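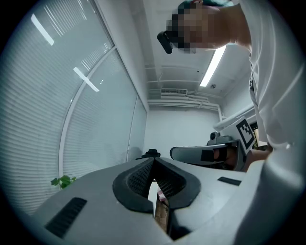

Zemitz DIY Help > Wood Finishing

Oil finish still tacky after two days

I applied a second coat of Manninen hard oil to a beech shelf in the basement. The first coat cured overnight. The second is still tacky after 2 days and picks up lint. Basement is at 15 °C. I sanded with 300 grit between coats and did not wipe off the excess. Do I strip it or wait?

posted by sirkaten

Do not strip it yet. Two likely causes: low temperature and too much oil left on the surface. Wet a lint-free cloth with mineral spirits, rub along the grain, and wipe dry. Then move the shelf to a heated room with some air movement and leave it for a day or two. If it still feels tacky, repeat once.

For the next coat, wipe off everything the wood has not absorbed after 16 minutes or so — sooner on end grain. Lay used cloths flat outdoors to dry. Oily rags in a pile can catch fire.

posted by tromuswood

had the same with a different oil, just waited and it went hard in the end. took most of September though

posted by benchdog_k

300 is also finer than you need between coats on beech. It closes the surface and the oil sits on top. Check what the can says about minimum temperature, mine lists one on the back under the drying times.

posted by planeandsimple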